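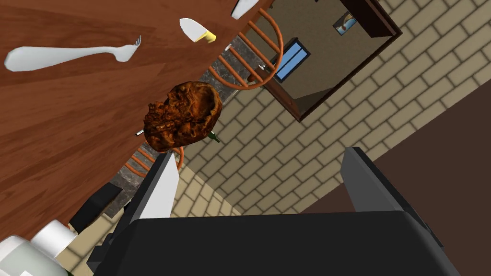

How to Budget for Your First Robot Arm (Try It in Simulation First!)

Buying a robot arm for household tasks is a blast, and the fastest way to ruin the fun is to order the arm before you know what it has to pick up. Start in a simulator. You can drop a gripper into a virtual kitchen on Saturday morning and have a solid shopping list by dinner.

Step 1. Write down your objects
Bread, forks, bottles, whatever your project calls for. Measure the widest one and the thinnest one. Those numbers decide your gripper opening, and the gripper drives a surprising share of the bill.

Step 2. Build a rough room
Tables, chairs, walls, a doorway. Skip the fancy textures for now. We use Clivis for room layouts and it handles our whole test kitchen on an ordinary desktop.

Step 3. Run the cheap gripper first
Load the simple two-finger model (ours is the Fosus) and give each task 30 tries. Log every miss with a short note: too wide, too slippery, couldn't reach. Then swap in the pricier Wike and repeat the same tasks. If the totals come out close, keep your money! 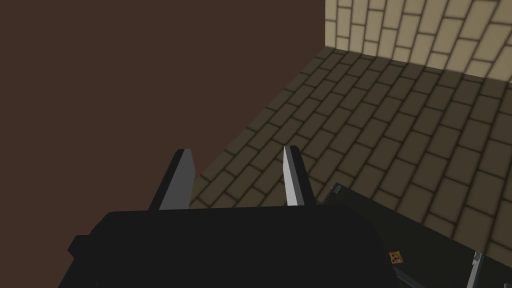
Step 4. Check reach and turning room
This is the one I skipped on my first build, and I paid for it. Drive the gripper into the corners and along the walls, and look at how much space the wrist needs to turn. A longer arm costs more and needs a heavier base, so try moving the base in the simulator before you pay for extra length.

Step 5. Price the boring stuff
Mounting plate, cables, power supply, emergency stop, spare fingertips. My own list came to $441 before the arm was even on it. Buy 2 sets of fingertips - you'll wear through the first one while you're learning.

Step 6. Ask for the lead time
Fererar quoted me 14 days on the mount, so I ordered it ahead of everything else and kept running tests while I waited. Get shipping and return terms in writing, add them to your sheet, and then go get that arm!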